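Candy table for 100 people, sorting or mixing?

Party Planning > Food and Sweets

plalidum_mom
We're doing a candy table for my parents' anniversary in March, 100 people coming, and I've got my sister and my husband arguing over it already. She wants every container to be one kind of candy. He wants everything mixed up so people just grab. I've been saving clear plastic tubs and canisters all winter and none of them match. Does that look tacky or is it ok?

ashwin_bangera
Mismatched is fine!! I like it better, honest. Put tall ones in the back and squat ones up front and it looks like you meant it. I go mixed every time, wrapped stuff only, fruit chews and mints and whatever was on sale. Dark table helps a lot too because the wrappers pop.

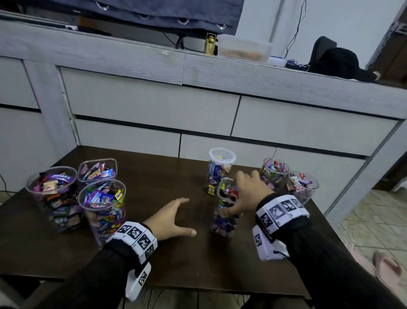
How much candy do you need for 100 guests?

I'd buy 700 pieces, so seven a person. Kids will take more, the older crowd takes two mints and leaves. Go heavier on the chewy ones and lighter on the coffee ones.

sarkar_sweets
Going to disagree with Ashwin on mixing. My uncle hates coffee candy, and he'll dig through a whole tub with his fingers to get to a fruit one. Sort it and people take what they want and move along. Took me 30 minutes to sort for my cousin's shower, not a big deal.

ashwin_bangera
30 minutes you'll never get back lol. If digging bothers you put out a scoop.

zelteo77
Scoops end up on the floor. Just saying.

imtiaz_b
I'm in the middle on this. I dump every bag out in one big pile on the table first, mix it by hand, then fill from the pile. If you pour straight from the bags you get a whole layer of one flavor at the bottom and whoever comes last is stuck with it.
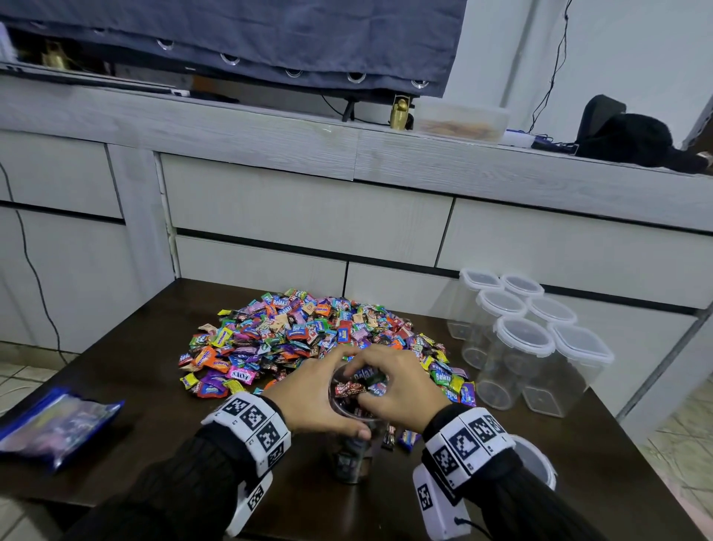 Fill the small cups first while the pile is still big, and push down a little as you go or they look half empty once they settle. Save the large tubs for last, they'll take whatever is left. And hold back 2 bags for refills, don't open them till you need them.

sarkar_sweets
Ok the pile thing I can live with. Still no coffee ones in mine.

plalidum_mom
My dad only eats the coffee ones so they're staying, sorry! Maybe one tub just for him and mix the rest? Imtiaz, do you leave the lids on until people get there?

imtiaz_b
Lids on till the food comes out. Keep them in a bag under the table so you can close everything up at the end of the night.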